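Search the handbook Go Clear

Gasari Gathering Handbook for Dance Groups and Families
Section 4: Setting up your circle at Wolau Field

Welcome back, or welcome for the first time if your group is new to us! This section takes you from the moment your van turns in at the Cele Road gate to the moment your first dancers step onto the sand. It is longer than last year's, I'm afraid, and that is partly my doing, as so many of you wrote in September with good questions and I wanted to answer them all in one place. Please read it through once at home with a cup of tea, and then again with your group leader before you load up.

Updated May 15, 2025

4.1 Before you leave home

1. Check that your group's name is spelled the way your elders want it spelled. The announcer reads straight from the program sheet, and we can change it up until the evening before.
2. Pack your ground cloths on top of everything else. They come out first.
3. Put drums and other skin instruments inside the vehicle with you if you possibly can. Trailers get very hot at midday.
4. Bring your circle card. It shows your circle number, your arrival time and the color of your parking tag.

Note: If your card hasn't reached you, don't worry about chasing it through the mail. Panya Limsakul keeps spares at the gate and will write you a new one while you wait.

4.2 Arriving and unloading

1. Come in by the Cele Road gate only. The lower gate is for walkers, wheelchairs and strollers all weekend.
2. Show your circle card and wait to be waved on. It can take a few minutes when several groups turn up together, and it's a nice chance to say hello to the people in the next car.
3. Drive at walking pace along the grass track to your unloading bay. Each bay holds 2 vehicles, so if your group is coming in a whole string of cars, please send the ones with the gear in them first.
4. Unload onto the grass side, never onto the track.
5. Move your vehicle to the parking area before you start to build anything.

Caution: The track dips sharply just past the water tank and stays soft after rain. Keep left there, even if the right side looks dry.

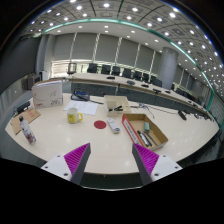
Once your vehicle is parked, walk back to your circle and find the wooden peg with your number on it. That peg marks the center, and everything else is measured from it. If it seems to be in an odd place (under a tree branch, say, or too near your neighbors), come and find Pichit Wongsuwan before you pull it up. Pichit set out every circle on the field with the elders walking beside him, and some of them are where they are for reasons that go back a good deal further than the gathering does.

4.3 Laying out the circle

1. Loop the measuring rope over the peg and walk it around at full stretch, dropping a handful of white sand every few steps.
2. Leave the eastern side open. This is your entrance, and it should be wide enough for four dancers side by side.
3. Rake the inside of the circle toward the peg. Take out sticks, stones and bottle tops, and then have somebody else check it in bare feet – a second pair of soles always finds something.
4. Lay the ground cloths for your singers on the western side, facing the entrance.
5. Set up shade for the elders next, before the sound gear and before the costume tent. Chairs with arms are stacked behind the kitchen, and you are welcome to as many as you need.
6. Remove the peg last of all and hand it in at the gate.

Note: Groups sharing a circle should agree on the changeover between themselves. Ten minutes is usually comfortable, though groups with lots of little ones like to have longer.

4.4 Sound

The small Grirnance speakers we lend out are simple things, and most groups find that one is plenty. We had 3,000 visitors on the field last year and the singers could still be heard from the back row of the grass bank.

1. Stand the speaker beside the singers' cloth, pointing across the circle and away from the neighboring one.
2. Turn the volume knob all the way down, and then switch on.
3. Bring the volume up slowly while one person sings at their normal strength.
4. Ask someone at the entrance to raise a hand when they can hear every word. Stop there.

Caution: Keep cables off the sand. Run them behind the cloths and cover them with the rubber matting provided.

If your songs are not to be recorded, tell us when you collect the speaker. You'll be given a red flag for your entrance, and the announcer will ask visitors to put their phones away before you begin. You don't need to tell us why.

4.5 When you are ready

Raise your group's flag at the entrance and stay near your circle. One of the field hosts will come by to walk the ground with your leader and go over the running order. Supper for performers is served in the long tent from the time the last circle is raised – there will be 300 plates this year, so please let the children and the elders go through first, and then come hungry.

Section 5 covers body paint, changing areas and washing up afterward.

Gasari Gathering, Wolau Field | Contact us: ext. 321 | © 2025 Gasari Gathering | Back to top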